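4.2 Recording demonstrations with the hand-held grippers

Before you start, check that both grippers are charged and that the session name is set to Bremano on the recording computer. A full set for one task is 1,000 demonstrations. Do not mix two tasks in one set.

1. Clear the white table and put the phone case on it.
2. Press the start button and wait for two beeps.
3. Move slowly to the case. Close the fingers on the two long sides of it, below the camera holes.
4. Lift the case and hold it still for a moment before you continue.
5. If the task needs a second gripper, the other operator may use one finger to press the case on the table. The rest of the case should stay free.
6. Put the case down, open the fingers wide and press stop.

Views from the gripper cameras:

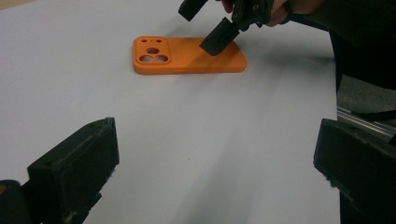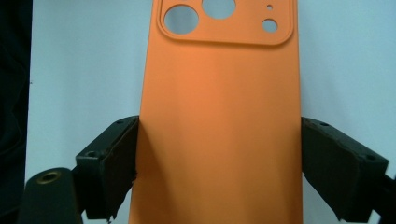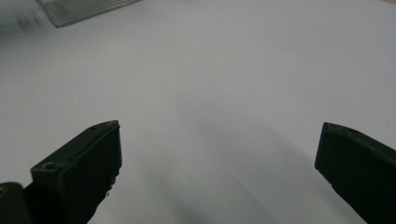 Note: Change the starting position of the case after each demonstration. If it always starts in the same place, the model learns the place and has trouble with any other.

Note: A failed grasp is also useful, but mark it with the F key before you start the next one. Unmarked failures must be found by hand later, and this takes a long time.

Caution: Do not squeeze with full force. The case can bend, and the finger pads wear out faster. Look at the pads before every session - if a pad is loose, ask Riaan Modise for a new pair.

7. When the set is complete, copy it to the Tremberg folder and write your name in the log.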